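Robot Learning for Surgical Tasks
Handout 4: Collecting demonstrations
Updated 12 Sep 2021

Last time we talked about what a policy is and why I keep calling it "a very expensive copycat." This time I want to get into where the examples come from, and I'm going to spend more time on it than the syllabus says, so the reading on loss functions moves to the next handout. (Sorry to those of you who already did it!)

Our running case is the Bromgate suturing set. It has 3850 training clips in the version you'll download, and the lab machines still have an older copy with 3957. The difference is clips that were pulled after a second look at the labels. Please use the smaller one. If your numbers don't match your partner's, check this first, before you go hunting through your code for a week like I did.

So what goes into a single example? At every time step we save the camera view, the joint angles of both arms, how far open each set of jaws is, and what the person at the console told the arms to do. That last part is the label. The learner gets the view and the joint angles and has to guess the command. All the rest of it – the skill label, the operator's experience level, the notes – is for us, when we sort and filter.

Suturing is a lovely task for this and also a horrible one. It's lovely because it breaks into pieces you can name: pick up the needle, line it up, push it through, pull the thread, hand over. It's horrible because the interesting part is tiny. A needle is thin and shiny, thread is thinner still, and tissue moves when you touch it.

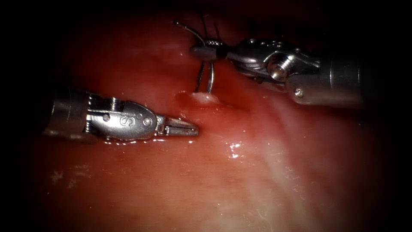
Two arms also means two streams of commands, and beginners love to throw one away. "The needle driver is doing the work, so I'll just train on that one." Please don't! The helping arm may hold still for a long stretch, but holding still is a decision too, and the policy has to learn when to do it. If you drop those steps because nothing seems to be happening, you get a robot that fidgets.

Now, pauses. People stop to think. They stop to sneeze. Wonder, our labeling tool, flags any stretch with no motion in either arm, and then you decide. My rule is to keep a pause if it comes right before a hard move and cut it if it comes in the middle of nothing. You may disagree with me, and a couple of the papers on the list do.

Bad tries are the other thing I get asked about every year. Keep them, but mark them. A missed grab followed by a good recovery is worth a lot, because your policy will miss as well, and it needs to have seen the way back. A missed grab followed by the operator giving up goes in the separate folder, labeled, out of training.

One more warning, about splits. Split by operator, never by clip. Clips from the same person look so much alike that a random split will flatter you badly. The Goltemgate split file does this for you, and Ramanauskas is the same idea with a stricter test side.

For lab: open 15 clips in Wonder, mark the start and end of each piece of the task, then trade with your partner and compare. Write down every place you disagree and who you think was right. Bring that list with you. We'll start from it, and we'll pick up the leftover question on camera delay after that.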